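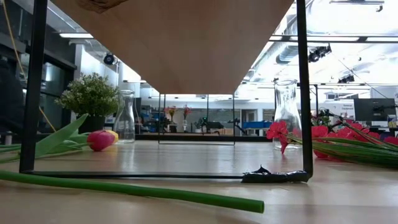
Flower task, low view. Carafes at the back, stems in front.

Teleop for flower arranging – stems keep getting missed
Posted by Farzad Karimi in June
3 min read

farzad_k
I'm recording demos for a flower task by remote control. Pick up one stem, put it in a glass carafe, repeat. I have 31 demos so far and I'm not happy with them. The red artificial ones are fine if I take them one at a time, but they lie in a bunch with the stems side by side and I often close on two. The tulip is worse. I can't judge how far the cut end is from the neck of the carafe. Clear glass doesn't help. Would you keep going or change the setup?

zasfaw
Separate the bunch before each demo. You're asking for two skills at once, untangling and inserting. Record the inserting first.

pdanzer
Disagree. If the bunch is what it will face later, leave it bunched. I spread everything out neatly for a cable job on the Mulder arm and had to throw away 67 demos. The policy had never seen two cables touching.

zasfaw
Cables aren't flowers, and Farzad is at 31. Get one thing working.

farzad_k
For what it's worth, I can see the task fine from the side. It's the depth toward the carafe I lose.

myf_pritchard
Have you tried doing it by hand guiding? For anything going into a narrow neck I move the arm directly and feel where the stem touches. Remote control only for the pick.

amir_n
Hand guiding puts your own arm in every camera view, so you'd have to replay the motion and record again. I'd stay remote and slow down. Stop above the neck, line up, then lower. Do that pause the same way every time.

myf_pritchard
Replay is one extra step. I don't mind it. But yes, the pause is good advice either way.

pdanzer
Also grip closer to the cut end. If you hold a long stem up by the bloom, the bottom swings.

farzad_k
I've been gripping in the middle. Did 8 more tonight with the lower grip and the pause, stems separated. Missed the neck on 2. I'm keeping the misses where I recovered and dropping the others.

zasfaw
Good. Now bring the bunch back a little at a time.

pdanzer
That I can agree with.

Last updated: June, 9:40 pm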